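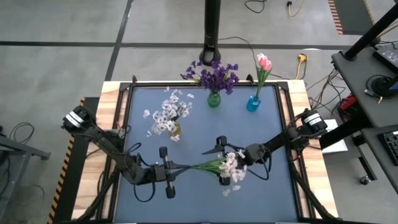 Fake flowers, real vases
Notes for the Sunday slot, Lendemis hall. Keep to 20 minutes, they want the chairs back.

Opening
Wait for the tea queue to sit down. Ask for a show of hands: who has artificial flowers at home? Then ask again, and tell them I won't write it down. The second count is always higher.

Say where I stand. I spent years being rude about artificial flowers and now own 94 stems of them, kept in a wardrobe that used to hold coats. The coats live on a chair.

Part one – buying
Buy stems, or small bunches, and leave the ready-made arrangement in a pot of solid plastic water where you found it. Look at the leaves before the blossoms. A decent bunch has more than one green in it, some bright and some dark. If every leaf is the same shade as a garden hose, put it back.

Pale colours forgive a great deal. Pinkish white across a room will pass for almost anything. Royal blue passes for a raffle prize.

Mention the Skemis warehouse, 351 kinds of stem and one working till. Take a sandwich.

Part two – the vase
Pause here, drink some water.

Small vases are harder than big ones. Artificial stems weigh next to nothing and the heads are all at the top, so a little vase with a wide spray in it wants to lie down. Gravel in the bottom. Dry rice if you have no gravel. I have used coins, and then needed the coins.

Coloured glass hides a multitude of wire. Amber is kind to white flowers, and warms them up a bit in winter light. Clear glass shows everything, including the price sticker.

Part three – putting them in
Do it on a table you can walk round. Gather the bunch so the stems come together at a point, lay it down flat, have a look, and only then go near the vase. People poke stems in one at a time and end up with a hedgehog.

Bend the thin sprigs outwards. Let one or two go further than seems polite. Real flowers don't line up for a photograph, and a small bloom out on its own at the end of a sprig does more good than another dozen in the middle.

Petals will come off. Keep a saucer for them – fabric glue, cocktail stick, patience. Skip the glue story if running late.

Three vases in a row looks like a shop. Push one back, or give one to your sister.

(If anyone asks about scented spray: no.)

Part four – dust
The bit they came for. Hairdryer on cool, outdoors, back to the wind. I learned about the wind at the Bowen craft fair.

Questions
Somebody will ask whether I'd have them at a wedding. Yes, I did 61 buttonholes for one at the Lestano and the only complaint came from a bee.

Handout is on the side table. Please return the pens.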